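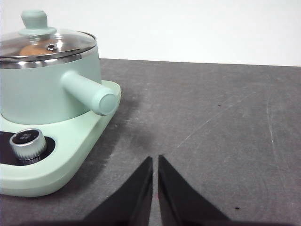
Berwyn Meredith has sat through three rounds of talks between the government in Sketov and the Flilus river militias, and he says he can tell how a day will go by the length of the seating argument. In March it took most of a morning.

"They had agreed on a truce line the night before," he says. "Then they couldn't agree on who faced the window."

Meredith, now retired, worked as a mediator on the lower Ferrand, where the two sides have fought on and off over the crossing at Posen. The current ceasefire has held for five months. It runs to 56 articles, and he claims to remember arguing over every one of them, including the one on goats.

The hard part was always the checkpoints. Under the deal, nearly 1,000 fighters were to leave the roads and report to camps, with the army pulling back on the same day. The army's delegate, Kacper Pawlak, wanted the militias to go first. Jummai Aliyu, who spoke for the militias, wanted the reverse.

"So we wrote 'simultaneously' and spent a week on what that meant," Meredith says. "Kacper thought noon. Jummai thought it was an insult to be told the time."

They settled on a Wednesday, and on sunrise, which neither side could be accused of choosing.

Does he think it will last? He takes a while over this one – long enough to make tea and forget to pour it.

"The roads are open. People in Posen can sell their onions across the river again, and I wouldn't want to be the commander who stops that," he says. "But the prisoners aren't home, and there's no date. Jummai raises it every time she calls me. She's right to."

A new round is expected once both sides accept a venue. Meredith hasn't been asked to attend, though he has sent them a seating plan.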